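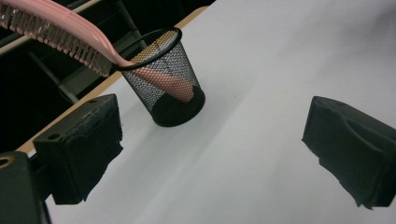
La lettre du collectionneur, 10 septembre 2024

Bonjour à toutes et à tous !

Je vous avais promis des nouvelles du carnet Brendholm et j'ai traîné, pardon. Pour ceux qui nous rejoignent : il s'agit de ce petit carnet à couverture verte, sorti pour l'inauguration du phare de Roranell, avec ses vignettes gravées en taille-douce que l'imprimeur vendait aux passagers du bac. Pas de valeur d'affranchissement, donc pas un timbre au sens strict, et c'est bien pour cela que les catalogues l'ont si longtemps boudé. Moi, je l'adore depuis toujours (j'ai eu mon premier exemplaire dans un lot de cartes postales, payé trois fois rien, avec une page arrachée).

Le tirage annoncé était de 600 exemplaires, numérotés à la main à l'encre violette au dos de la couverture. Or Custódio Moreira, qui tient le registre des numéros connus, vient d'en recenser 134 – c'est bien plus que ce que j'imaginais ! Les derniers sont arrivés par un album de famille vendu chez Flundano au printemps, presque tous encore agrafés, avec le papier cristal entre les feuillets. Il m'a envoyé sa liste et j'ai passé deux soirées dessus, le thé froid à côté.

Ce qui m'a frappée, c'est l'agrafe. Sur les petits numéros elle est en laiton, posée assez bas, et elle laisse une marque brune dans le pli. Sur les autres elle est en acier et, forcément, elle rouille. Le catalogue Lobo ne signale qu'un seul type. J'ai écrit à la rédaction, on verra bien si la note change dans la prochaine édition, mais en attendant regardez vos exemplaires et dites-moi ce que vous avez, même s'ils sont en mauvais état. Surtout s'ils sont en mauvais état d'ailleurs, les beaux carnets ont souvent été réagrafés par un marchand bien intentionné.
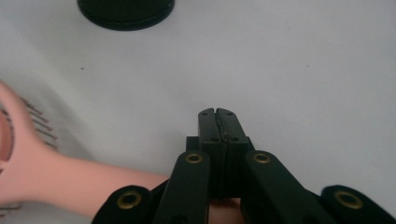
Brosse à cheveux rose, fond blanc.

Côté prix, je reste prudente. Un carnet complet avec son numéro lisible se négocie à environ 50 euros entre amateurs, et les vignettes détachées ne valent pas grand-chose, sauf celle du gardien avec sa lanterne, que tout le monde veut. On m'a proposé la semaine dernière une « épreuve d'artiste » de cette même vignette, en noir, sur un papier épais. Très jolie, mais le trait était empâté dans les ombres et je n'ai pas senti le relief sous le doigt. J'ai rendu l'enveloppe en remerciant. Si on vous propose la même, demandez à la voir en lumière rasante.

Autre chose, pendant que j'y pense : plusieurs d'entre vous m'ont demandé s'il fallait décoller les vignettes montées sur charnière. Non, laissez-les tranquilles ! La gomme de Brendholm est très cassante et le papier s'amincit au moindre essai. Une pochette à fond noir, un peu plus grande que le feuillet, et on n'y touche plus.

En octobre, je vous parlerai des cartes-souvenirs du même imprimeur, celles avec le bac et les mouettes, pour lesquelles il me manque encore une bonne reproduction du verso. Si quelqu'un en a une sous la main, un simple scan me suffirait.

À bientôt, et bonnes trouvailles !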